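3. Gathering the examples

3.1 Site and people

All examples used in this paper were recorded at the Torvik hall, a shared workshop run by Panoteck and used by our group since August. We chose to record there in place of a closed laboratory for two reasons. The hall is in daily use by people who have nothing to do with the study, so the lighting, the noise and the movement in the background vary as they would in an ordinary place of work. It is also large enough for several machines to be set up at once, which matters when a fault on one of them would otherwise bring the day to a halt.

Eleven operators took part. None had driven a humanoid robot before joining, although four had used handheld controllers for other purposes. Each operator was given two half-days of practice, and the examples recorded during practice were kept apart and are not included in any of the results in Section 5. Training was led by Ilham Sinaga and Raimo Riihimäki, who also wrote the instruction sheet that operators followed. The sheet went through several versions, and the changes that we believe affected the data are listed in Section 3.4.

3.2 Recording method

An operator works with one controller in each hand. The position and turn of each controller are read continuously and passed to the matching arm of the robot, so that the left hand drives the left arm and the right hand drives the right. Closing the hand is done by a trigger. The wheeled base is not moved during an example; it is placed by a second person before the session and its position is written down. We tested a version in which the operator could also drive the base, but the examples that resulted were long and uneven, and the learning system made poor use of them.

Before each session the controllers are put down on a flat surface and left still while their zero position is taken. The operator then lifts both, holds them level in front of the body, and waits for the robot to take up its own starting pose. Only then does recording begin. This step was added after the first week, when it was found that a small error in the zero position led to a slow drift in the left arm which operators corrected without noticing. The corrections were then learned as if they were part of the task.

A head-mounted camera worn by the operator records what the operator sees. These views are not given to the robot when it acts alone, but they are used in Section 4 to work out where the operator's attention was directed at each stage of a task. Figure 2 shows one such view, with the operator holding both controllers over a table and several of the wheeled humanoids standing further back in the hall.

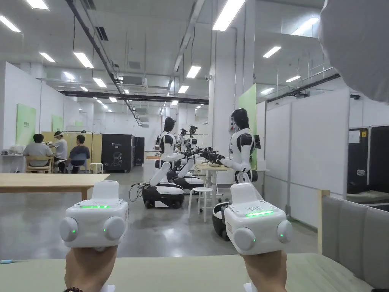 Figure 2. Operator's view of the Torvik hall, with the two handheld controllers in the foreground and the robots beyond.

3.3 Tasks

Twelve tasks were recorded. All are carried out at a small work table placed within reach of both arms, and all can be finished without moving the base. They were drawn up by Wenche Sæther after a series of visits to packing and sorting firms, and were meant to cover the kinds of movement that came up most often on those visits: picking up one object among others, passing an object from one hand to the other, placing an object in a narrow space, and steadying a container with one hand while the other fills it.

Each task has a short written goal and a written end state. The goal tells the operator what to do, and the end state tells the person checking the recording what must be true when it stops. The two were kept separate on purpose. In an earlier study (Ivham, the forerunner to the present work) operators were given only a goal, and the recordings stopped at very different points. One operator would let go of the object and stop at once, while another would draw both arms back to the starting pose. A system trained on the mixture tended to hesitate after release, sometimes for several seconds.

Operators were free to choose how to reach the end state. We did not correct a grip or a path that looked unusual, provided that the end state was met and nothing was dropped. This leaves more variety in the data than would be found in a tightly directed set, and for the sorting tasks it appears to have helped. For the two tasks that call for both hands at once it may have done harm, a point taken up again in Section 6.

3.4 Checking and removal

Every recording was watched in full by a person other than the operator who made it. The checker marked it as kept, kept with a note, or removed. Notes were used where the end state was met but something in the course of the example was out of the ordinary, such as a pause to answer a colleague or a second attempt at a grip. Recordings with a note were included in training unless stated otherwise.

A total of 113 recordings were removed. The most common cause was an end state that was not met, followed by loss of the signal from one controller. Loss of signal was found mostly where an operator had turned the body so far that one controller was hidden behind the arm. The instruction sheet was changed to ask operators to face the work table squarely, and few losses were seen after that.

Three further changes to the sheet should be recorded. First, operators were asked to rest after every 40 minutes of driving. Before this change the last examples of a session were slower than the first, and the arms were held lower. Secondly, the objects on the work table were shuffled by the second person between examples, a duty that had at first been left to the operator. Operators who set out their own objects tended to put them where they were easy to reach. Thirdly, spoken remarks during recording were no longer discouraged. The sound is not used in training, and operators reported that keeping silent was tiring.

All recordings made up to and including Wed 15 November were checked under the same rules. Those made later form the held-out set and were checked by Lakmal Majumder alone, who had taken no part in the earlier checking and had not seen the first results.

3.5 Storage and timing

The arm positions, the trigger values and the camera views are written to a single file for each example by means of the Soltura recording tool, which was built within the group. Each stream carries its own clock, and the clocks are lined up after the session using a brief movement made by the operator at the start – both controllers are raised and lowered once. The same movement is visible in the head camera view and in the arm positions, so that the lining up can be checked by eye where there is doubt. Laurier Cormier carried out this check for nearly all of the files used in training.

The raising and lowering movement is cut from the example before training. In a trial run it was left in by mistake, and the trained system began each task by lifting both arms and setting them down again. The error did no damage, but it shows how readily a habit of the operator is passed on, and it led us to look for others of the same kind. Two were found. Several operators opened and closed the right hand before reaching, and one paused with both arms level before each placement. The first was left in the data, as it made no difference to the outcome of the task. The second was shortened in the files concerned, and the shortened and original versions are compared in Section 5.3.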